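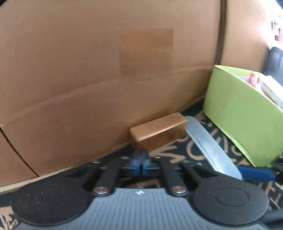
3.2 Collecting the demonstrations

We recorded 545 demonstrations for the Gitska set, and I'll admit we thought it would take a weekend (it took most of May). Each one was done by hand. You hold the gripper, squeeze to close the fingers, do the job the way you'd want the robot to do it, and let go at the end. We had tried driving the arm with a joystick first, and 126 of the earlier Vallness recordings were made like that, but it was slow going and people got grumpy!

Figure 3. Hand-held gripper with its blue jaws closed against the copper-coloured block, floor task.

The floor tasks were my favourites to record and the hardest to get right. A bar lying flat doesn't give you much to hold, so our 11 demonstrators all found their own way in – a nudge first, or a tilt of the wrist, or going for one end. We kept all of these in. I'd half expected the variety to muddle the training, and for the first few runs it did, mostly when the nudge was very short.

We also left clutter near the target (tools, boxes, bits of cardboard) and moved it between takes. Nobody was told where to put it, which made for some odd layouts, but the Saltetton trials had been far too tidy and the policy fell over as soon as a stray box turned up.

Takes where the jaws slipped were kept if the person recovered within 2 seconds, and binned otherwise. Section 3.3 covers how we lined up the finger width with the camera timing, using the Mac Carthaigh method with a slightly longer window.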